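4.2 The bed as a folding surface

Most household advice treats the bed as the natural place to fold laundry. It is wide, flat and already in the room where the clothes are going. We began the Windholm study doubtful of this claim, and the 69 folding sessions we went through have not made us less so. A quilted cover gives under the hand, and a stack built on it leans toward whatever weight is next to it. The Varalero guide, which is often repeated, recommends a bedspread with a printed grid as an aid to straight folding. We found no sign that people line anything up with the grid.
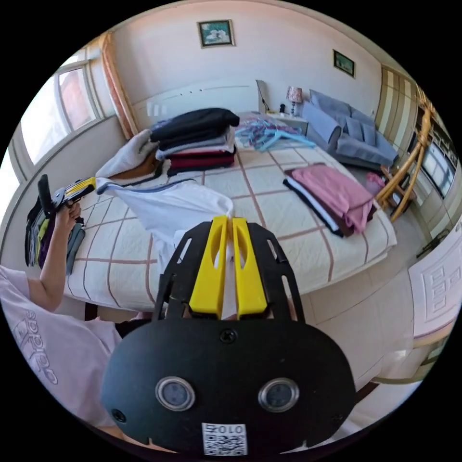
Figure 4. Folding on a double bed with a grid-patterned bedspread; a stack of folded clothes stands near the head of the bed.

What a bed does offer is room to put things off. Finished stacks and crumpled garments share the same surface, and the line between them is only in the folder's head. In 89 of the 169 stacks we coded, colors and garment types were mixed, with dark items next to white ones and no order we could name. It is tempting to call this sorting by owner or by drawer. We have no evidence for either, and earlier papers that report such systems seem to have asked people about them first.

Towels are a harder case. A towel needs more clear surface than a shirt, and once stacks line one side of the bed the open area shrinks quickly. 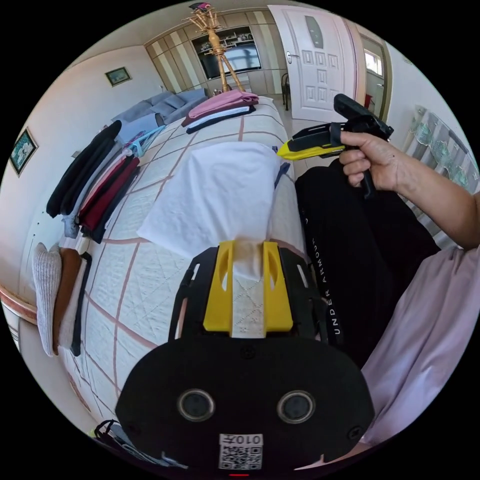
The Jirnix method answers this by telling people to fold large items first. That may be sound, but the trial behind it used a bare table, and we would not carry its result over to a soft bed without testing it. Our own numbers are too small to settle the matter. We also did not record how long the stacks stayed on the bed afterward, a gap we return to in Section 5.

Last updated: September

Related items
Obi: notes on coding folded stacks
Drawers, shelves and the chair in the corner
Towel size and table size

Contact | Copyright Windholm study group | Back to top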